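Handheld gripper fingers slipping on thin cloth, any ideas?

Akash Lodhi
Posted in Home builds, November

Building a pair of hand-held grippers at home, one for each hand, two flat fingers on each. Plan is to get the grip right by hand first then bolt the same fingers onto an arm. Folding clothes is the test. Towels fine. Thin stuff, awful. Fingers close, cloth just slides out, or I get a pinch of the mat as well. Servo is from Pallport, fingers printed by the shared workshop at Windden. Tried squeezing harder, it stalled and got hot. Is it the finger material or am I picking it up wrong?

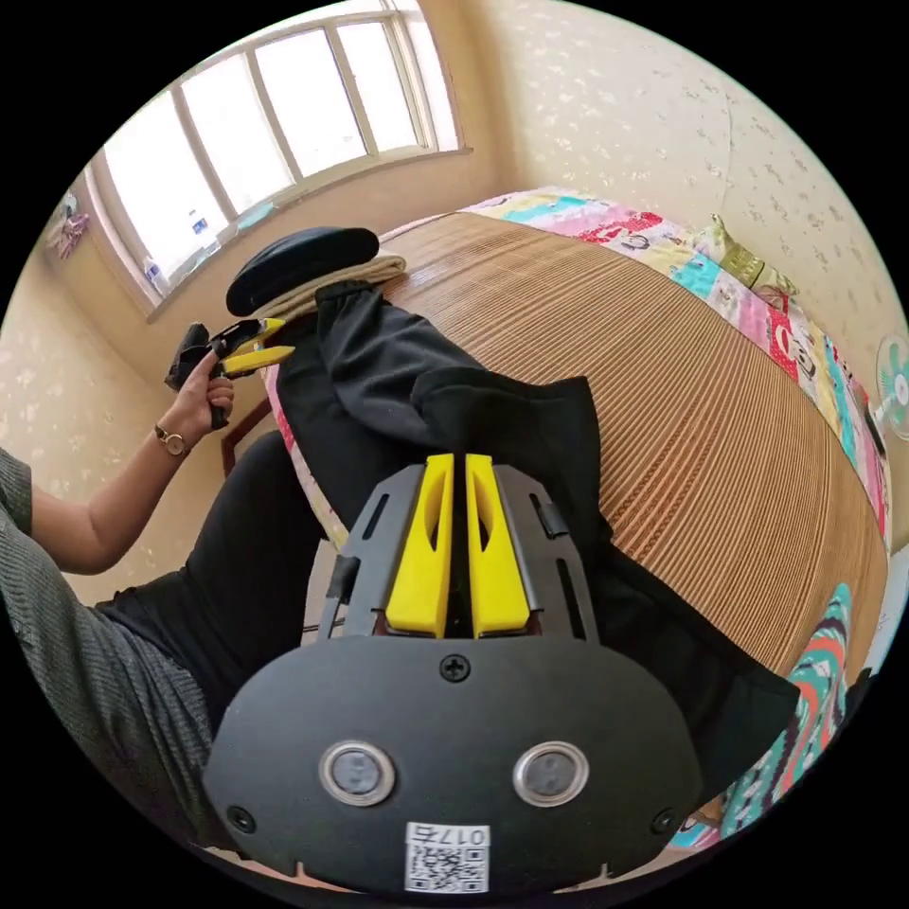 Right-hand gripper on the edge of a black garment, bamboo mat underneath.

Any help apreciated, been at this for ages.

Remigiusz Kubiak
Bit of both I think. Had the same with mine. Smooth plastic on smooth cloth, not much to hold on with. Things to try, cheapest first:
Thin rubber on the inside faces. Bike inner tube does it, contact glue, leave it overnight.
Round off the tips, 3 mm or so. Square tips ride over a flat edge.
Come in low and push the cloth a little before you close, so it rucks up. Grab the ruck, not the edge.
Don't up the force. If the servo stalls you are past it already. Set a limit in software and back off a touch.
Also check both fingers meet at the tip first. Mine met at the base and left a gap at the end, took me 12 goes at the print to spot it. Hold it up to a lamp and look through.

Pandey
just use silicone tips mate

Tidley
Second the inner tube. Mine lasted around 1000 grabs before the glue went, then I roughed up the plastic with sandpaper frist and its still on. Wouldnt bother with silicone, picks up fluff and then its worse than bare plastic. Wipe it a lot if you do.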